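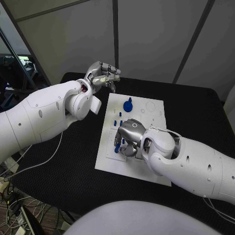 Mojtaba Arabzadeh asked at the February review whether the student team should be working with two arms at all, given that the Bravska entry rules allow a single-arm solution. The team has kept two arms. The reasoning and the results so far are set out in this report, which covers the period since that review and is submitted to the Trurnden fund on Friday, October 16, 2026.

Scope

Doreo is the undergraduate manipulation project at Memon College. The grant covers hardware maintenance, consumables and paid student hours. The technical goal is a bimanual system with multi-fingered hands that can place and remove parts on a fixture board under the Bravska task definition. Entry requires one complete run of the board without human contact.

Work completed

Hand calibration. Both hands were recalibrated after the finger tendons were replaced. The calibration routine now takes 25 minutes per hand, and any student on the roster can run it from the written procedure. The previous version depended on offsets stored on one laptop.

Teleoperated demonstrations. The team has recorded 3,073 demonstrations, each covering one pick or one placement. These were reviewed by a second student before being accepted into the training set. Rejected recordings are kept separately, with the reason noted. Most rejections were for a grasp that slipped before release or for a hand blocking the head camera at the moment of contact.

Peg placement. The learned policy picks up and places short pegs at a rate the team considers usable. Taller pegs are worse. The fingers close too high on the part, it tilts, and the lower end misses the hole. A change to the approach height is being tested.

Knob and block. Work on the round knob is at the stage of grasp only. The rectangular block has been moved by teleoperation but has not yet been attempted by the policy.

Arm coordination. Collisions between the forearms were the largest source of aborted runs in the spring. The planner now holds one hand above the board while the other is down at the surface. This costs time, and the rule will be relaxed once the clearance check is faster.
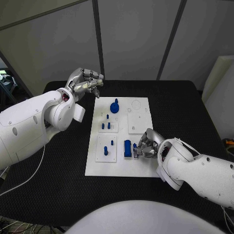

Parts that sit close to each other are still the main problem, according to one of the student operators, and more recordings of the same easy placements will not fix it. The training set supports this. Isolated pegs are well covered and pairs standing side by side are not. The next 200 demonstrations will be limited to crowded starting positions, with the order of parts drawn from a script so that operators do not settle into a preferred sequence.

Problems and delays

Wrist joint service took longer than planned. Replacement fasteners were ordered in the wrong length and had to be reordered, and one arm could not be used in the meantime. Demonstration recording stopped; simulation work continued.

Cable routing remains unsatisfactory. Cables on the arms limit the reach of the outer joints in some poses, and the planner has to be given tighter limits than the arms need. A sleeve design has been drawn – it has not been printed.

Course integration

The project was opened to the robotics elective this fall, and 46 students are enrolled. Each lab pair completes the safety check, one calibration and one recording session. The sessions have exposed unclear steps in the operator manual, mainly in the recovery procedure after an emergency stop. That section has been rewritten.

Budget

Student hours are on plan. Consumables are over plan owing to fingertip covers, which wear faster than estimated. The team requests permission to move the unspent travel line to consumables. No additional funds are requested.

Next period

Crowded-board demonstrations, followed by retraining. Policy trials on the block. Knob placement into the marked circular position. Printing and fitting of the cable sleeve. A full-board attempt will be scheduled after the retrained policy has been tested on pegs alone, and the log from that attempt will be attached to the next report whether or not the run is complete.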